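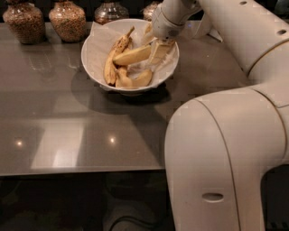 I went to the open day at Horico with a bad opinion already prepared. I want to say this first, so that the reader can judge how much the visit has changed me and how much it has not.

The company occupies the back half of a former print works in Anatside. For most of the year the door is closed, and the people of the town know it only by the sign and by the bicycles outside. In December they sent a card to every house on our side of the river, inviting us to come and see the machines at work in a kitchen. The kitchen is a real one, with a counter, jars and drawers, built inside the hall. My neighbors took the children. I went alone and stayed until they turned off the lights.

I have seen demonstrations before. Some years ago I visited the trade fair at Barroso, where a robot poured drinks behind glass while loud music played. It poured very well. It poured the same drink from the same bottle into the same glass, which a metal track brought to it each time, and when I asked whether it could take a different bottle, the young man in the company shirt gave me a bag with a pen inside. I still have the pen. Since that day I have believed that a demonstration is a kind of theater, and that one should look at it as one looks at theater, with pleasure but without making plans.

What I saw at Horico was slower and less beautiful. A white arm worked over a bowl of bananas lined with a paper napkin. There was no music. The hand came down into the bowl, closed on something thin and pale beside the fruit, and the people around me became silent, as people do when a child is carrying a full cup. I noticed that I was leaning forward. I did not lean forward at Barroso.

Why should this be more interesting than the drinks? I have thought about it since, and my answer is that a bowl of fruit is a difficult place. A bottle is hard and always has the same shape. Bananas lie across each other, and no two of them bend in the same way. Paper is worse, for it folds when you touch it and goes where it wants. An engineer at the counter told us that the team had made 2142 attempts with soft and thin things before the open day, and that 1909 of them were counted as good. I made the subtraction in my head while she was speaking, and I suppose others did too. It leaves more than two hundred times when the thing fell, or tore, or was never taken at all. She did not hide this number. She wrote both figures on a board, where the children could read them.

This is the part of the visit that I respect the most, and it is also the part that worries me.

I respect it for the reason that a number on a board can be discussed. A woman near me asked what happened to the good ones if somebody moved the bowl, and she received a serious answer, with the word "worse" in it. At a fair you cannot have such a conversation. If I could make one rule for all companies that show their robots to the public, it would be this: write down how many times you tried. Write it large, and do not choose only the good week.

The worry is more difficult for me to explain, and perhaps my English will not help. On the wall there was a poster for Stelance, the name under which Horico wants to offer these arms to homes for older people. The poster spoke of meals, of dignity, of more time for the staff. I worked in such a home for 4 years, in the kitchen, and I prepared fruit every afternoon. It is true that this work is boring. It is also true that it was the moment when the residents came to the kitchen door. They came for the fruit, and then they told me about their knees and their sons. One man came every day to tell me that I cut too thick. If an arm prepares the bowl, I do not know who will stand at that door to hear him. The poster says that the staff will have more time. I have seen what happens to the time of the staff. It goes to the next task on the list.

I asked the engineer about this. She said it was a good question, and that it was for the homes to decide. I believe she was sincere. But I think this answer is too easy, and I hear it often from people who build things. The homes will decide with the poster in front of them. Horico writes the poster. So Horico has some part in the decision, and it should invite to its next open day the people who now do the work, and some who eat the fruit, and ask them to speak before the arm moves and again after.

I would go to such a day. I would even bring the bananas.

On the walk back I passed 2 families who had been in the hall before me. The children were playing robot along the wall by the river, with stiff elbows, picking up leaves with two fingers and dropping most of them. Their parents were talking about the price. I did not hear it well, and I did not want to ask.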